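Altby two-piece guest room set (nightstand and sofa), with notes on the bedding
Reviewed by Yeshi Hadgu
Category: Small furniture
Rating: 7 out of 10

The set was bought for a rental bedroom with a fixed bed position and one free wall. The requirement was a bedside surface and a second place to sit or lie down, with a walkway kept open between the two large pieces. Altby sells the nightstand and the sofa together for 360, delivered in separate cartons. Assembly instructions are printed on one sheet per item.

Nightstand

It took 14 screws and one person. The joints pulled up square on the first attempt. The orange-brown frame and cream drawer front match the catalog color fairly well, although the frame is warmer under a lamp than in daylight. The drawer runs on plain slides with no soft close. The open shelf underneath takes paperbacks lying flat; large hardcovers stick out at the front.

The top is small. A lamp with a round base leaves space for a phone charger and a glass, and very little beyond that. There is no cable hole in the back, so cords go over the rear edge. I would have preferred a notch.

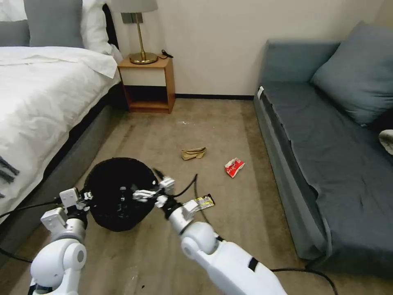 Stability is good on carpet. The legs sink slightly for the first few days, then settle, and the screws should be tightened once after that. Mine needed a quarter turn.

Sofa

The seat is long, flat and firm. Listed length is 172 cm, and I measured the same. A person of average height can nap on it with knees bent, but I would not put an adult guest on it for a full night. The blue-gray cover is removable. It creases along the seat after use and has to be pulled straight by hand. The large matching cushion fits the back corner and stays there reasonably well -- it is the only real back support when sitting sideways.

Sewing is even, with one loose thread found on arrival. The small white tag at the front is stitched into the seam. I left it on.

The fabric picks up crumbs less than expected. The beige carpet next to it does not do as well, and wrappers dropped from the seat end up in the middle of the walkway. A wastebasket within reach of both the bed and the sofa is worth having. The black woven one I use is a Plistine, open at the top. It is light and easy to empty, but it will tip if knocked, and fine debris can work into the weave without a liner.
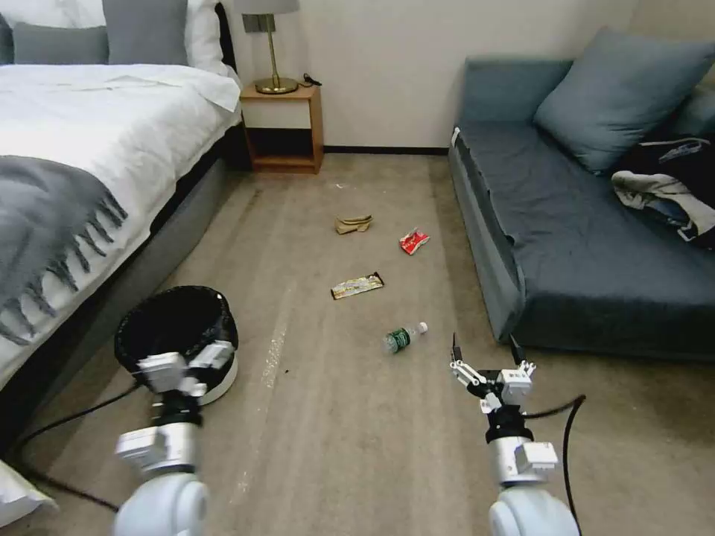 Bedding

The white duvet and gray throw were bought separately from Yoo. The throw has long twisted tassels that tangle in the wash; a mesh bag reduces this. The duvet is generous in width and hangs well over the side of the bed, so it has to be lifted before vacuuming. Gray pillows in more than one size look fine next to the sofa color and show less wear than white.

Delivery

Durkitcombe handled the shipping. Both cartons came on a Wednesday, undamaged. The nightstand carton had foam corners, the sofa carton only cardboard.

Points off for the missing cable notch, the creasing seat cover and the basic drawer slides. Replacement covers are listed in two other colors, neither in stock when I checked in January.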